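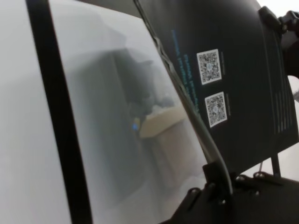 3. Collection of Demonstrations

3.1 Remote Control of Two Arms

All demonstrations for the Willa task set were recorded at the Dununham laboratory. A trained operator controlled both arms at the same time from a separate station, and the joint positions and gripper commands were stored together with the camera streams. The item used in this part of the study is a flat black piece with printed codes on its face. It was selected from the Haruna object list for its size, as it is too wide for one gripper to manage well.

Operators received two instructions. The first was to keep the item between the grippers for the full length of a carry. The second was to avoid quick corrections – a slow, steady motion was preferred even when it made the demonstration longer. A total of 200 demonstrations were kept for training.

The views from the wrists differ greatly from what the operator sees. At close range the item can fill much of the view, while objects farther away, such as a cardboard box, lose their sharp outlines. We did not crop or filter these views before training.

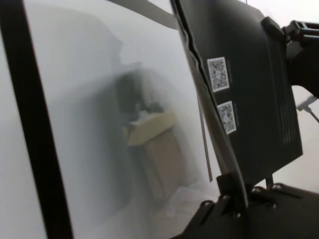
3.2 Guiding the Arms by Hand

A smaller set was recorded by moving the arms directly. The operator stood behind the station and led each arm through the motion, with motor resistance reduced. This method gave smoother paths during the approach. It was less suitable for the carry itself, in which the relative position of the two grippers matters more than the path of either one.
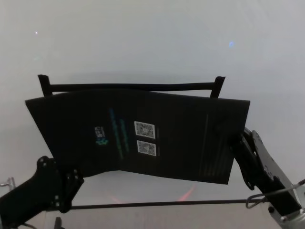

Figure 2. The black item held between the two grippers, with its lower edge dipping near the middle.

The shape of the item between the grippers was not labeled. The policy must therefore learn from the images alone how far apart the arms should be. Early trials with the Zistudow controller showed that small errors in this distance led to lost grasps on one side.

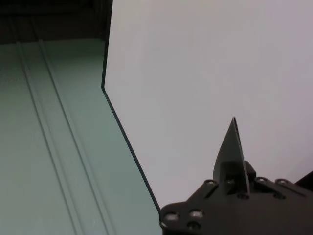
To limit such errors, the gripper distance was added to the recorded state at each time step. Demonstrations in which either gripper lost contact were reviewed by two members of the team and removed when both agreed that the operator had not recovered. Recovered cases were kept, and they are treated separately in Section 4.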